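Ferow Latilau standing desk review: a solid desk with a slow start

After one winter and most of a spring at the same desk, I have a fair idea of what it does well and where the money was saved.

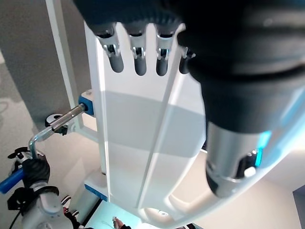

By Pauline Catterall
Posted June 2, 2023 in Home Office

I bought the Latilau in January to replace a fixed desk that was too tall for me by a couple of inches. I paid full price for it. The store page had 3,785 customer reviews when I ordered, and I read enough of them to know that the two common complaints were the instructions and the cable tray. Both complaints are fair.

The desk comes in two boxes. The legs and motors are in one and the top is in the other. The leg box is the heavy one, and I left it in the hall until my neighbor Dean Birkett could help me get it up the stairs. If you live in an upstairs apartment, plan for that.

Putting it together

The booklet is all drawings, and the drawings are small. Two of the brackets look the same on paper and are mirror images of each other. I put them on the wrong sides, got as far as the crossbar, and had to back up. The pilot holes in the top lined up with the frame except for one at the rear left, which I drilled again. You get 19 wood screws for the top and no spares.

Build the whole thing upside down on a blanket, then turn it over with a second person. The booklet does say this, but not until the page after you need it.

The top

Mine is the plain white top, 50 inches wide. It holds two monitors and a laptop with room left for a notebook. The surface wipes clean and has not stained, though I did set a hot mug on it more than once. The front edge is square and a little sharp on the forearms. I got used to it, but I'd still like a rounded edge at this price.

The underside is finished the same as the top. I didn't expect to care about that, and then I spent an afternoon lying on the floor sticking cable clips to it. Adhesive clips hold well. Screws go in clean if you drill first.
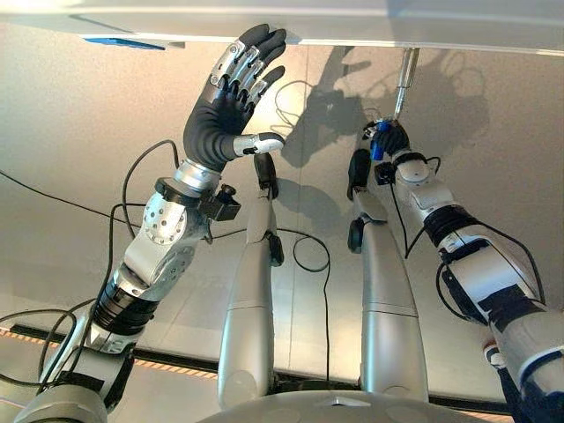
Fingers spread flat against a white underside.

The cable tray is thin wire mesh and hangs from four hooks. It sags with a power strip in it, and when the desk moves the tray rattles. I took it off after the first week and screwed the power strip straight to the top -- five minutes of work and a much better result. Leave enough slack in the main cord for the full height.

Going up and down

The motors are quiet enough that I move the desk during calls. There are three memory buttons. The controller sleeps after a minute, so the first press only wakes it and the second press does the job. That sounds like nothing, but I still press once and wait.

Ferow rates the frame for 300 pounds. I have nowhere near that on it, so I can't say how it behaves when loaded. At sitting height there is no wobble at all. At standing height I get a small front-to-back shake when I type hard, enough to see on a monitor arm. Dean is a good deal taller and he noticed it more than I did.

It stops if it meets something on the way down. The arm of my chair has tested this several times and has no marks on it.

Compared with the Trelow

I used a Trelow at my last job for two years. It had a better controller and a much better tray, and it was louder. The Latilau feels stiffer at sitting height. If you stand most of the day, I'd go with the Trelow. I stand for maybe an hour after lunch, and for that the Latilau is fine.

Good: quiet, plenty of room, easy to clean, finished on both sides.
Bad: instructions, cable tray, square front edge, slow controller.

Four stars out of five. I emailed Ferow about the hole that didn't line up and they offered a replacement top, but by then I had already fixed it.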